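Draven Hall Users' Group
Minutes of the meeting held 2019-09-18, small room

Present: S. Başaran (chair), hall users as signed in.
Minutes of the July meeting agreed, with one spelling put right.
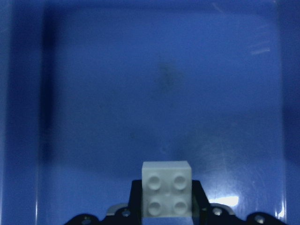
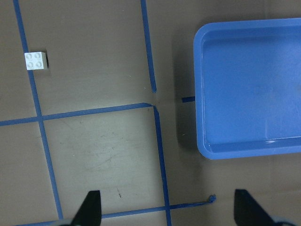
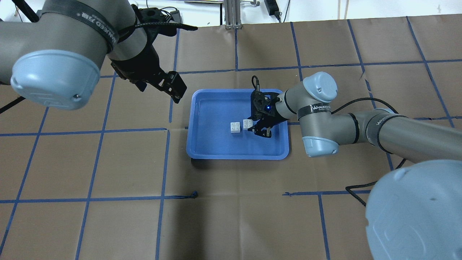
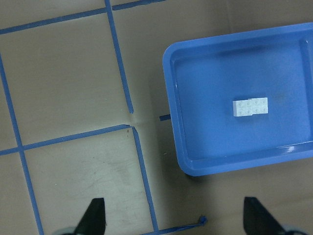

Toy bricks, all four; blue tray in the last three.

1. Heating
Tekeo have quoted £1,420 for a new boiler control and say it will cut the gas bill by 10 per cent. Sinan Başaran asked 10 per cent of what, as the quote doesn't say. The last control was also meant to pay for itself. No order until Tekeo put their sums in writing.

2. Car park
Vorkberg Road residents want the gate locked at night. It was pointed out that the gate has no lock and one hinge. Price for a hinge to be got first.

3. Roof
The builder reports the leak is cured. The meeting noted that it has hardly rained since. Bucket to stay where it is.

4. Bookings
The new online form has brought in five bookings, nearly all from people who used to ring up. Hard to call this growth. Paper diary to be kept going alongside.

5. Any other business
Request for a second tea urn. Not agreed.

Next meeting: to be fixed once Tekeo reply.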